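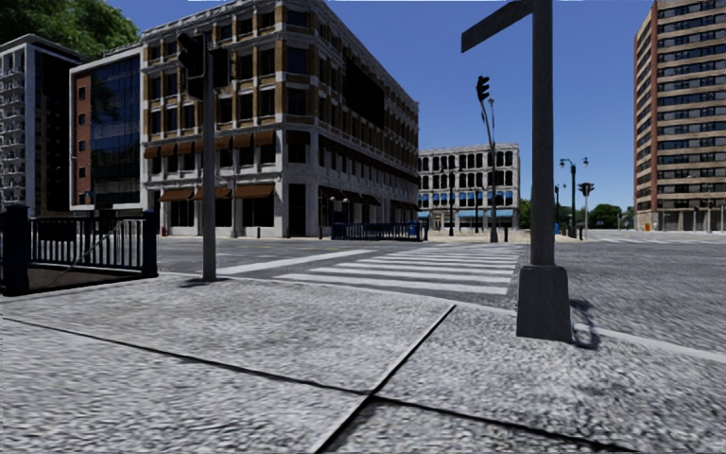

4 Bildtafeln und Einsatzkarten in der Leseausgabe einrichten

Dieses Kapitel gilt für die digitale Ausgabe der Reihe »Kernitz Luftkriegsgeschichte« im Leseprogramm Najafi, Version 8. Wer nur den Fließtext lesen will, kann es überspringen. Wer die Karten zu den Aufklärungsflügen braucht, sollte es nicht tun, denn die Voreinstellungen sind dafür schlecht gewählt.

4.1 Datei übernehmen

1. Laden Sie den Band aus Ihrem Kundenkonto herunter. Die Datei mit allen Tafeln ist 1153 MB groß. Wird Ihnen eine deutlich kleinere angeboten, haben Sie die Vorschaufassung erwischt, in der die Karten fehlen.
2. Öffnen Sie Najafi und wählen Sie Bibliothek > Band hinzufügen.
3. Warten Sie, bis die Anzeige »Register wird erstellt« verschwindet. Der Fortschrittsbalken taugt als Auskunft wenig, er bleibt gern bei 59 Prozent stehen und springt dann ans Ende.
4. Prüfen Sie unter Band > Inhalt, ob der Anhang »Verlustmeldungen« aufgeführt ist. Fehlt er, löschen Sie den Band und beginnen Sie bei Schritt 1.

Achtung: Brechen Sie das Erstellen des Registers nicht ab. Das Programm meldet danach zwar einen vollständigen Band, die Suche nach Verbänden und Kennzeichen liefert aber nur einen Teil der Treffer.

4.2 Karten einstellen

1. Öffnen Sie Ansicht > Karten und schalten Sie »Automatische Glättung« aus. Sie macht die handschriftlichen Eintragungen auf den Originalkarten unlesbar.
2. Stellen Sie die maximale Vergrößerung auf 700 Prozent. Mehr lässt sich wählen, bringt aber keine zusätzlichen Einzelheiten.
3. Blenden Sie die Ebene »Flugwege« ein.
4. Tippen Sie auf einen Flugweg, um die zugehörige Quelle zu sehen. Steht dort »rekonstruiert«, hat die Redaktion die Strecke aus Start- und Landeort abgeleitet. Als Beleg für den wirklichen Kurs eignet sie sich nicht.

Hinweis: Die Ebene »Eingefärbte Fotos« ist ab Werk aktiv. Die Farben von Tarnanstrichen und Staffelabzeichen beruhen auf einem Rechenverfahren. Azadeh Sadeghi, die den Bildteil betreut, empfiehlt für Modellbau und Forschung ausschließlich die Schwarzweißfassung. Dem schließen wir uns an. Sie schalten die Ebene unter Ansicht > Bilder ab.

4.3 Abgleich mit anderen Geräten

Der Abgleich läuft über den Dienst Cliltport. Lesezeichen und Randnotizen werden übertragen, Markierungen auf Karten nach unserer Erfahrung nur manchmal.

1. Melden Sie sich unter Konto > Abgleich an.
2. Sichern Sie vorher Ihre Notizen über Datei > Notizen ausgeben.
3. Starten Sie den Abgleich und vergleichen Sie anschließend die Notizen auf beiden Geräten.

Achtung: Bei widersprüchlichen Fassungen behält Cliltport die jüngere und verwirft die ältere ohne Rückfrage. Die Bezeichnung »intelligenter Abgleich« im Menü meint genau das.

Bände aus der älteren Reihe Kivstead lassen sich ebenfalls öffnen. Ihre Karten liegen als einfache Bilder vor, die Schritte 3 und 4 aus Abschnitt 4.2 entfallen daher. Zum Drucken siehe Kapitel 5.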